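Robotics in Practice: Handout 4
Demonstration visit, Skirnura disassembly cell, Grosetdale, 7 January 2026
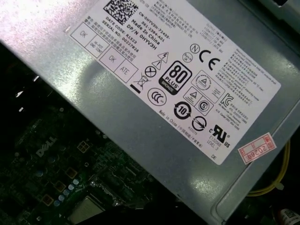 Fig. 1. Power supply in a desktop chassis, wrist camera view. Part number and date code legible; 80 PLUS BRONZE mark at centre of label.

Points to note before the visit

The cell strips desktop computers for parts. Labels are read at the wrist, before the gripper closes. Glare on bare metal is the usual cause of a failed read. The label in Fig. 1 lies at an angle to the camera, so text is rotated in software first.

Cycle limit per unit: 50 s. Batch size: 12.

Task: list the fields in Fig. 1 you would log, and state which you would use as the key. Bring to the Cassim seminar.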